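# Schedule of Condition

The instruction from Jasard was one page long. Attend the flat at Sostley, list the contents of the back bedroom, grade each item from A to D, return the form. The fee was fixed. Travel was not included.

I let myself in at the side door and checked the meter in the hall first, as the form requires. It read 1323. I wrote that down, then the date, 6/20/24, then the reference, 743. The box for remarks I left until the end.

The bedroom measured a little over three metres by a little under four. One window, facing the yard. One radiator, painted over several times, valve seized. Carpet, grade C, with four deep marks where a wardrobe had stood. The wardrobe had gone in March to the Rosser depot, under a separate reference, and the wall behind it was a cleaner colour than the rest.

I work from the door clockwise. It is the method I was taught and it prevents omissions. Door, grade B. Light switch, grade B. Small chair, cane seat, one strand broken, grade C. A shelf with nothing on it that had been dusted. I put the shelf down as B and then stood there for a time with the pen over the next line.

The form has no grade for dusted.

The tenant had lived there for 20 years. I knew this from the cover sheet, which also gave her age as 92 and her present address as a care home on the Larkonik road. The rest of the cover sheet concerned keys.

I did the curtains (lined, grade C, hem let down once and taken up again by hand) and then the bedside cabinet. The drawer held a box of matches, a spare fuse, three hairgrips and a leaflet on how to bleed a radiator. The leaflet had been followed as far as step two, with a tick beside each step in pencil. I listed the contents as sundries.

Upholstered goods are dealt with last, as they take the longest. The procedure is to inspect the face, the seams, the fixings and the reverse, in that order. Staining is recorded by size. Missing buttons are recorded by number. Any loose textile left on an item is to be listed on its own line, folded, and bagged with a tag.

I inspected the face. The ground was white, quilted on the diagonal, with a sparkling button at each tuft point. Red flowers with green leaves. I had written "floral" and gone on to the seams before I noticed the butterflies, which were green and very small, and I went back and added them. The form does not ask for the pattern. I wrote it in the margin in small letters.

The loose textile was a pink cloth with small white and red flowers on it. I entered it as line 14, cotton or similar, one, and did not fold it.

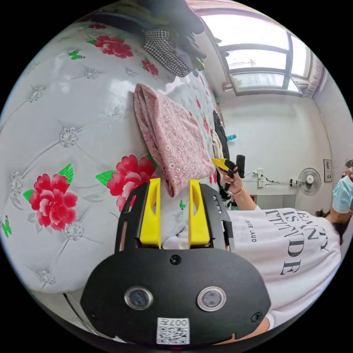

Leave the cloth where it is, the woman from upstairs said, she'll be asking for that one. She had come in without knocking and was standing on the worn part of the carpet. She said the flowers on the big piece had been chosen out of a catalogue and had taken eleven weeks to come, and that when they came they were redder than the page. There had been talk of sending it back. Then it had stayed.

I explained that I had no authority to leave an item out of the schedule. She said she had not asked me to leave it out, she had asked me to leave it where it was. I considered this and found nothing in the instruction against it.

She asked what happened to the things after they were listed. I told her that grades A and B were offered to the family, C went to Rosser for sale, and D was cleared. She asked who decided. I said that I did, in the first instance.

She looked at the chair with the broken strand for a while and then went back up. I heard her door, and then her wireless.

I completed the seams (sound), the fixings (sound) and the reverse (not seen, item not moved). The correct grade for the face was C. There is a table in the guidance notes and it allows for very little - anything over ten years old starts at C and goes down from there.

I wrote B. I initialled it, as is required for any entry that may be queried, and gave line 14 the same grade so that the two would travel together.

In the box for remarks I put: valve seized, tenant to be consulted before removal of lines 13 and 14, margin note refers. Then I read the meter again on the way out. It was still 1323. I locked the side door, tried the handle twice and posted the key through the flap.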